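箱の中の冬

ヘンクは二年ぶりにレンポートの町から帰ってきた。兄のように親しいダーネルの部屋を片づけるためだった。ダーネルは一月から遠いクラーンデンで働くので、荷物を早く分けなければならない。

「服は三つに分けます」とダーネルは言った。「持って行く服、あげる服、まだ決められない服です。」

決められない服は、透明なケースに入れることにした。ヘンクは紺色の服を手に取って、たたまないで、そのままケースに入れた。その下には深い緑色の服がもうあった。七月の旅行で、雨の夜に二人が代わりばんこに着た服だ。ヘンクはそれをよく覚えていたが、何も言わなかった。
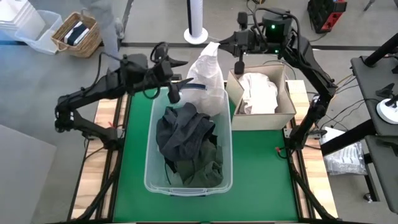 白い布の袋には、ダーネルの母の手紙が六通入っているはずだった。「袋もケースに入れますか」とヘンクは聞いた。ダーネルは少し考えて、「はい、いちばん上にお願いします。すぐ出せますから」と答えた。

段ボール箱の白い服は、あげる服である。箱のふたはまだ開いていた。ヘンクがテープを探していると、ダーネルが箱のそばに来て、しばらく中を見ていた。

「閉めてもいいですか。」

「もう少し待ってください。」

外では、年の終わりを祝う人の声が聞こえ始めた。籐のかごの中の服は、まだ一枚も分けていない。ヘンクはテープを窓のそばに置いて、お茶をいれに行った。台所には茶碗が二つだけ残っていた。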